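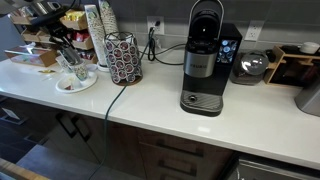

Minutes of the March meeting of the Bumville Neighborhood Reading Circle, held in the long room off the kitchen. We got going a few minutes after seven, with Tzu-hsuan Lo in the chair and me taking notes again (happily, I should say). People were still settling in, so the first stretch went to coats, chairs and a very cheerful argument over whether the February book had an ending at all. The Keurig on the counter is there for everyone, and the K-cups are in the window on its right side, so please help yourselves at the break and don't wait to be asked.

Last month's minutes were read and accepted with one correction. The novel we gave up on was 500 pages long and I had written 100, which made us all look a good deal lazier than we are!

Book sale. We took in $2,478 over the weekend, our best spring sale yet, and there was a nice round of applause for everybody who hauled boxes up from the basement. Paperbacks went quickly, cookbooks even faster, and the encyclopedias came home with us once more. It was agreed that $500 goes to the children's shelf at the library and the rest stays in the account until we know what the new bookcases will cost. Tzu-hsuan will get a price from Saltik, who built the last ones, and another from Cetine so that we have something to compare.

Next book. There were three suggestions and a long, friendly wander through all of them. The Ngô family memoir won on a show of hands, with the sea stories a close second and held over for summer. We need 12 copies, and the library can lend us most of those if we ask early.
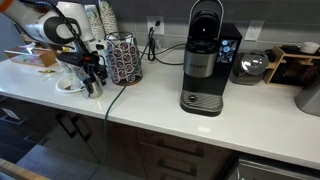
Author evening. We talked for a good while about how to make this feel like an evening out, with lamps in place of the overhead lights and the chairs in a half circle. Around 40 minutes of reading seemed right to most of us, then questions, then time to stand about and chat, which is the part everyone remembers anyway. Coffee and hot chocolate will be served from the white counter, and the little steel frothing pitcher can be put to use for anyone who likes foamy milk. Offers of cake are very welcome, and two were made on the spot.

Large print. A member asked if we could choose at least one title this year that comes in large print. Everyone thought this was a fine idea, and a list will go around before we next meet.

Any other business. A green umbrella and one reading glasses case were left behind last time and are on the windowsill by the door.

We closed at ten to nine. Next meeting same place, same time, first four chapters of the memoir please.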